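Re: [manip-list] Deformable picks, how many demos?

Kobe Desmet wrote:
> We're at 303 demos on the burger task and the greens are still the worst
> step by a mile. Bun and tomato are fine. Did you folks at Hokedby just
> keep collecting, or did you change something? Also, do you score a pick
> as good if it grabs two leaves?

Hi Kobe,

We changed something! We kept collecting for a while first (I was stubborn) and the curve went flat on us, so more of the same wasn't buying anything. What helped was splitting the leafy picks out and relabeling the grasp moment by hand, then sampling those chunks 3 times as often in training. Goro did the relabeling over one long afternoon and I owe him lunch.

Numbers from the last eval, 100 rollouts: 19 failures on the greens before the change were the bulk of our misses, and now it's down in the noise with the sausage slices. I'd want a second seed before I brag about it.

On scoring, yes, a clump counts as good for us as long as it ends up on the stack. Purple and green share one container, purple on the left, and the policy gets told which one. The pick looks like this on our PiPER, with tomato and sausage or ham already on the bun:
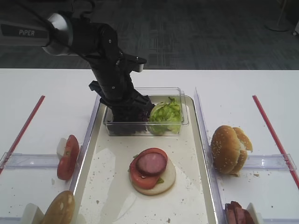
Things I'd try first on your end

- Relabel only the greens, leave the bun and tomato steps alone
- Fluff the pile between resets, a packed one is a different task
- Send me your sampling config, I'm curious what Cimham is using

Wilma Van Dijk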